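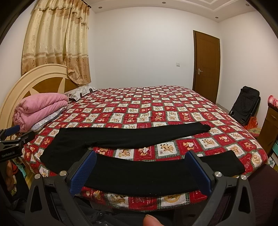
Hand-held gripper demonstration is a method of gathering examples for a learning system in which a person performs a task while holding a gripper tool in place of a robot's hand. A camera on the tool records what the gripper sees, and the recordings are later used to train a control policy for a robot arm. The method is used mostly for household work, where the objects are soft or irregular and hard to model. Folding clothes is a common task: a pair of trousers is spread on a bed, and the operator pinches a leg between the two finger pads and lifts it, leaving a shallow sag in the cloth that the policy must learn to expect. Patterned bedding adds variety to the background.

Background

Earlier collections relied mainly on teleoperation, in which the operator moves a real arm from a distance. Teleoperation records the arm's own joint positions, but it requires the arm to be present, and moving one between homes is slow and costly. Hand-held tools remove that need. The operator works at close to normal speed and feels the resistance of the cloth through the handle.

The approach carries a cost of its own. A person can reach, twist and lean in ways that a fixed arm cannot, so part of the recorded motion may have no equivalent on the target robot. Such episodes are usually filtered out before training.

Equipment

A typical tool has a handle, a linkage and two soft pads that close together. The pads are made to match those on the robot, so that the contact seen in the recording resembles the contact the robot will make. Tasks that involve large pieces of cloth are generally recorded with 2 tools, one for each hand, and the two recordings are aligned by time stamp.
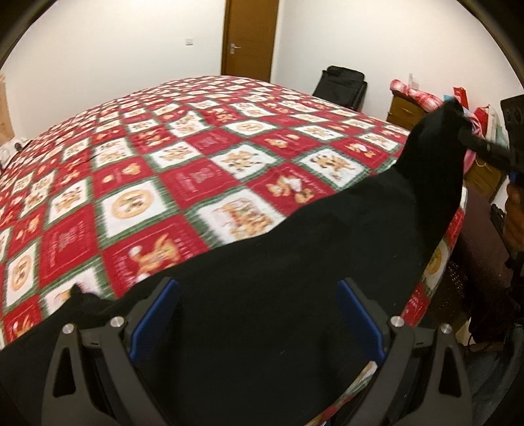
Position is estimated from the video together with readings from a motion sensor. Plain walls give the estimator little to follow, while furniture, door frames and printed fabric give it more. Fast turns of the wrist remain a frequent cause of lost tracking.

Procedure

An episode begins with the garment in a starting state, which may be flat, bunched or dropped at random. The operator carries out the task and ends the recording with both grippers open and clear of the cloth. Failed grasps followed by a second attempt are often kept — they show the system how to recover.

Operators are asked to change the garment, the bedding and the direction of approach between sessions. A policy trained in a single room tends to perform poorly elsewhere, even on the same garment.

The Fustel collection

The Fustel collection was recorded in private homes under the Zonar project and released on 14 July 2023. It contains 2,111 episodes of clothing tasks, of which 1,198 involve trousers, and was gathered in 57 bedrooms. Dark garments were later given a separate label, as their folds and edges proved harder to separate in the video.

See also

Barros grasp notation
Garnier folding test
Imitation learning
Teleoperation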